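# Mixing a Small Batch of Color-Matched Paint for Touch-Ups

These notes cover matching an existing wall color when the original can is gone and the label with it. They are written for flat and matte interior latex. Gloss and oil paints follow different rules and are left out.
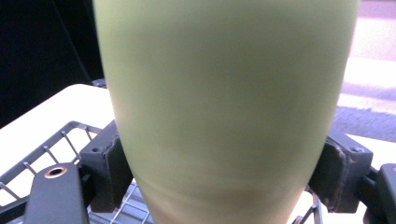 Ximena Huerta wrote in after the first version of this page to say that she had skipped the drying step, trusted the wet color, and ended up with a patch over the light switch that was darker than everything near it. She asked for the drying times to be moved up front. They are now in step 3, and the step is longer than it used to be.

## What you need

- A quart of white base in the same sheen as the wall
- Small tubes of universal tint: yellow, blue, red, black, and raw umber
- A kitchen scale that reads in grams
- Disposable cups and stir sticks
- White index cards
- A utility knife with a fresh blade
- A foam roller and a small angled brush
- Painter's tape
- A notebook you don't mind getting paint on

Check the base before you buy the tints. Some bases are made for dark colors and contain almost no white pigment. For most walls you want the one marked as white or pastel base. A deep base will look milky in the can and dry nearly clear.

## 1. Take a sample

Find a spot behind a door, inside a closet, or under an outlet cover plate. Score a square of the wall surface the size of a postage stamp with the knife, going just through the paper face of the drywall. Peel it off with the paint still on it.

Wipe the sample with a damp cloth and let it dry. Kitchen walls pick up a film of grease that shifts the color toward yellow, and you don't want to match the film.

If the walls are plaster, you won't be able to peel a chip. Clean a patch of wall and bring your test cards to it instead.

Paint behind a cover plate has had less light than the open wall. If the room gets strong sun, compare the chip with the wall near your repair before you rely on it. When the two differ, match the open wall.

## 2. Mix the first test

Put an empty cup on the scale and zero it. Pour in 400 grams of white base. This is enough for several small repairs with some left over.

Add tint a drop at a time. Universal tint is strong, and the usual mistake is adding too much of it at the start. Begin with the main color, stir for a full minute, and scrape the sides and bottom of the cup as you go. Write down each drop in the notebook as you add it. A page with columns for each tint works better than sentences.

Some starting points:

| Wall color | Start with | Then adjust with |
|---|---|---|
| Off-white, warm | Yellow | Raw umber |
| Off-white, cool | Blue | Black |
| Pale green | Yellow and blue | Raw umber |
| Tan | Raw umber | Yellow, red |
| Light gray | Black | Raw umber or blue |

Black dulls a color quickly. Raw umber does the same job more slowly and is easier to control, so try it first on anything warm.

## 3. Dry the test card

Brush a swatch onto an index card and let it dry fully. Latex changes color as it dries, and most shades get darker. A wet match is not a match.

Air drying takes 3 hours in a warm room. A hair dryer on low speeds this up, but hold it well back from the card. If the surface wrinkles, throw the card out and make another.

Once the swatch has dried, put on a second coat and dry that too. One coat over white card usually reads lighter than the same paint on a wall.

Number every card to go with the line in your notebook. By the fourth or fifth card they all look alike.

## 4. Compare

Cut the card so the paint runs right to the edge, then lay that edge against the sample. A white border between the two will throw your eye off.

Look at them in daylight near a window, and again in the evening under the lamps you normally use. Two paints can agree at noon and disagree at 8 p.m. If you can't get both, favor the light the room is used in most.

Adjust by what you see:

- Too bright or too clean: add raw umber
- Too dark: move some of the mix to a new cup and add white base
- Too green: add a very small amount of red
- Too red: add a very small amount of green, mixed from yellow and blue
- Too cold: add yellow

Change one thing, then make a new card. Five or six rounds is normal.

## 5. Put it on the wall

Prime any bare filler first. Unprimed filler soaks up paint and leaves a dull spot, even when the color is right.

Use the foam roller for anything bigger than your thumb. A brush leaves marks that catch the light on a rolled wall. Roll a thin coat over the repair, then lighten your pressure and carry the roller a few inches past the edge so the paint fades out — a hard edge shows more than a slight color difference does.

Wait 24 hours before you judge it. Apply a second thin coat if the repair still shows.

For a large patch in the middle of a wall, it is often better to repaint the whole wall from corner to corner. The adjoining walls catch the light at another angle, and a small mismatch at a corner is hard to see.

## Storing what is left

Pour leftover paint into a glass jar with a tight lid. Fill it as high as you can to keep air out. Put a strip of plastic wrap over the mouth before you screw the lid down, or it may stick.

Label the jar with the room, the month, and the recipe from your notebook. Keep it somewhere that doesn't freeze. Latex that has frozen and gone lumpy should be thrown away.

Let tint residue dry out before you put cups in the trash, and rinse brushes in the sink — not in the yard or a storm drain.

## Scaling up

If you need more than the first cup, multiply every line of the recipe by the same amount. For 1,000 grams, multiply by 2.5. Make a fresh card from the big batch before using it, as drops vary in size from one tube to the next.

Getsemaní Solís sent a correction to the table: the warm off-white row used to list red as the adjustment, and it now lists raw umber.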